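Skamon Guest Rooms: Frequently Asked Questions

Please read this page before you write to us. Most of the questions we receive in the office have their answer here.
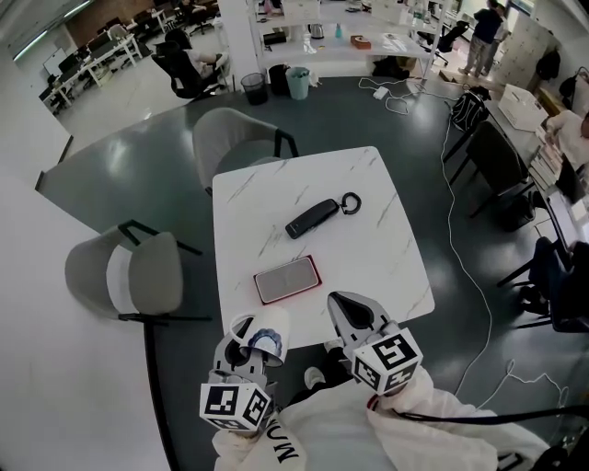
When can I arrive and when must I leave?

You can take the key from 3 pm. On the day of leaving we ask for the room to be free at 11 am. If your train comes early, you may leave your bags in the office without payment.

I will arrive late in the evening. Is it a problem?

It is no problem, but please tell us before 6 pm. We will send you a code for the key box beside the street door. The code works only for the night of your arrival.

How do I pay?

You pay by card when you book, or by bank transfer if your stay is longer than seven nights. We do not take cash any more. A deposit of 140 euros is held on the card and given back after you leave, normally within five working days.

Can I change or cancel my booking?

Yes. Until seven days before arrival you can cancel and receive all the money back. After this we keep the price of the first night. A change of dates is free one time, if we have a room. Please write your booking number in the subject of the email.

Is breakfast included?

No. There is a shared kitchen on each floor with a cooker, a fridge and a kettle. Please write your name and room on the food you put in the fridge. Food without a name is thrown away when we clean the fridge. The bakery Rostami on the corner opens at 7 am and gives our guests coffee at a lower price if they show the key.

Which bus goes from the station?

Take bus 27 in the direction of Prandura and get off at the fourth stop. The ticket must be bought before you enter the bus. In October the stop was moved to the other side of the square, so older maps are wrong.

Is there parking?

We have three places in the yard and they must be booked. A larger vehicle, for example a camper van, does not fit through the gate. You can use the Unovus car park, five minutes on foot.

Are pets allowed?

One small dog is allowed in the rooms on the ground floor. We are sorry, but cats are not possible, as one of our staff has a strong allergy.

Can I do my laundry?

The washing machine is in the basement and it works with tokens from the office. Please do not use it after 9 pm, the rooms above are quiet rooms.

I forgot something in my room. What should I do?

Write to Oratile Sibiya in the office and say what it is and which room you had. We keep lost things for two months. The postage is paid by the guest.

Who can I speak to about a longer stay?

Uldis Paju answers for all stays over one month. The price depends on the season and on the room.

Last changed: November 29, 2024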